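The letter from Georgiou had come on 13th February and she had not answered it. It was two pages long. The firm wanted to know whether she still held the papers for the house at Carkex, and if so, would she kindly send them on before the end of March.

She did hold them. They had been in the wardrobe since her father's funeral, in a suitcase with a broken clasp. She brought them through to the desk in the small room and shut the door so the cat could not get in.

Her father had kept everything. There was a receipt for 200 roof tiles and another for 400, bought a year later from the same yard, and she wondered what had happened to the first lot.
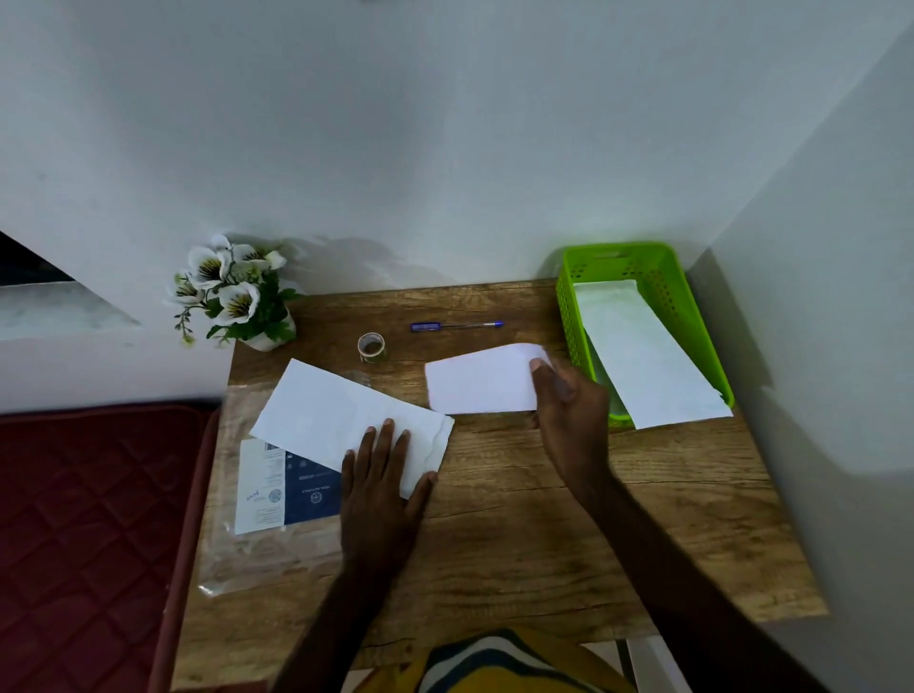
Tureo Quarterly | Issue 894 | p. 2

She pressed the folded sheet flat with her left hand, but the crease had been in it too long. One corner kept lifting. The envelope was in her other hand and she didn't want to put it down, as she knew she would then find some reason to get up and make tea.

There was already a long envelope lying across the green basket. That one was for her brother. She had written it first, thinking it would be the easier of the two, and it had taken her all morning.

"The house was never yours to sell," she had put, and then left it in.

The telephone rang in the hall. It would be the Hotier, asking whether she wanted the same room as last summer. She let it ring. The white flowers leaned to the left as they always did, and she thought about straightening the pot.

When the ringing stopped she folded the sheet again along its old line, reached for the pen and wrote the Carkex address on the envelope instead of Georgiou's.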